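About Gudine Sewing School

Gudine Sewing School teaches hand sewing, machine sewing and basic pattern work to adults and to children age nine and up. We are on the second floor of the Foster Building, above the hardware store. The entrance is on the Ruddock Street side, and there is an elevator at the back of the lobby.

The school started as a Saturday mending class with one table and four borrowed machines. We now run 14 classes a week during the school year and a shorter schedule in summer. The main room is 1,253 square feet and has two cutting tables, a pressing area and a row of windows facing north. A smaller room next to it is used for hand work and for the children's groups.

Most new students begin with Sewing One. It runs for eight weeks and covers threading and winding, straight seams, curves, hems, buttonholes and one zipper. Students make a drawstring bag, a pillow cover and a simple skirt or pair of shorts. Sewing Two adds sleeves, collars and linings. Students who already sew can skip to Sewing Two after a short visit with a teacher, who will ask to see something they have made.
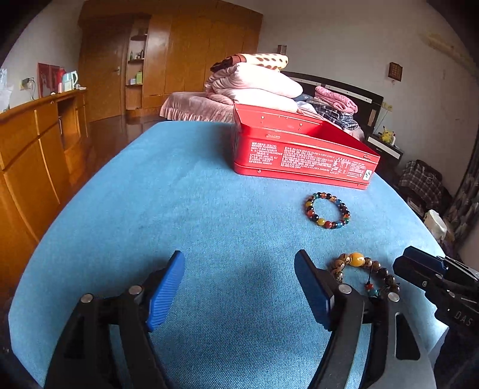
Hand Work is our oldest class and still the one with the longest waiting list. It covers darning, patching, blind hems, buttons and simple beading, and no machine is needed. Students bring their own supplies in whatever box they have at home. An old tin does the job well, and a red one with no lid, like the one shown, is fine for thread and scissors if it stays on the shelf. Beading comes in the last two weeks, when beginners string a small bracelet in mixed colors before they sew any beads onto cloth.

Fabric is sold at the front desk by the half yard. We keep some 4,000 yards in stock, mostly cotton, linen and wool blends, along with the Grernico line of paper patterns in adult and child sizes. Students get ten percent off both during the term they are enrolled.

Class size is limited to eight for machine classes and 14 for Hand Work. Fees include use of the machines, needles and pressing tools. Scissors can be borrowed but not taken home. Missed classes can be made up within the same term if another group has an open seat.

Registration for the winter term opens in November. Forms are at the front desk, and returning students may sign up one week early.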